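Can a robot do the boring bench work yet?

EteneshMersha
May 28, 2024
I do refurb at the Dultcombe shop and my boss keeps asking when a machine can swap parts so I don't have to. We've got 26 towers waiting. My feeling is it can maybe manage memory, if everything is laid out for it – memory slots empty, case on its side, panel off, stick waiting in a tray. Cables, no way.

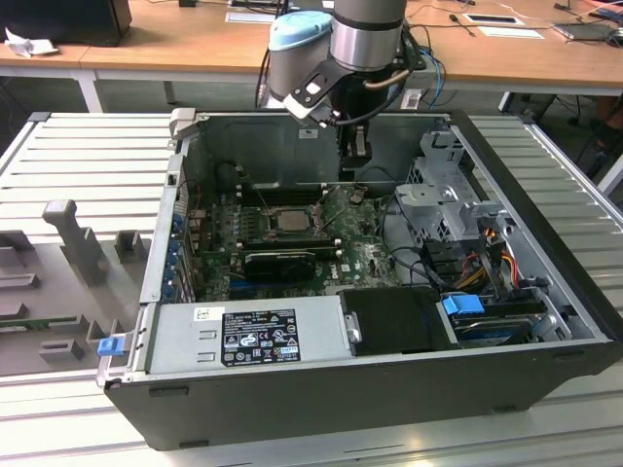

Fitriani Rondonuwu
I'd go further and say memory is the hard one. You have to push, and you have to know when to stop pushing. I still get it wrong by hand.

jinness_100
Disagree! Pushing straight down is what arms are good at. Finding a floppy power lead under a drive cage is where I'd give up. Same with my laundry at home, come to think of it.

EteneshMersha
OK but who sets up the tray every time? Me, that's who. Ask me again in August.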